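**Dumley open day – the cloth handling demo**

**rotari_fan**
Went to the Dumley open day in July. The cloth cell was the only demo I stayed for, 15 minutes of it. Wrist camera view, fingers open, red garment on the gray fabric just to the right: 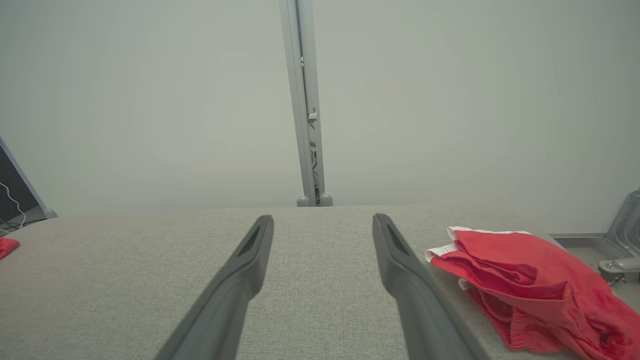
## Replies

**caldeira90**
Those fingertips look long for garments. I'd want something shorter and softer. What cycle time did they quote?

**rotari_fan**
None. They said over 200 picks that morning, no failure count.

**wina_t**
Then the number is useless. Finger length is fine, you need the reach on folds.

**caldeira90**
Disagree. Long fingers flex – you lose grip force at the tip.

**rotari_fan**
I'll email and ask for the failure log.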